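**Borkico opens its bin-handling test room to visitors in April**

Borkico will demonstrate the Ceson picking arm at its Nkuna site in April. Visitors will follow a 30-minute run in which the arm fetches bins from roller racks and returns them – 246 moves are scheduled for the day.

"Visitors can bring their own parts lists," said Lerato Ngcobo, test lead. "We will load them before the first run."
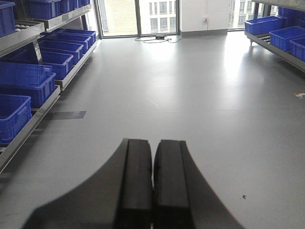 *The Ceson gripper in the aisle between two racks of blue bins.*

Places are limited to 30 per session. Registration is through the Borkico front desk, extension 391.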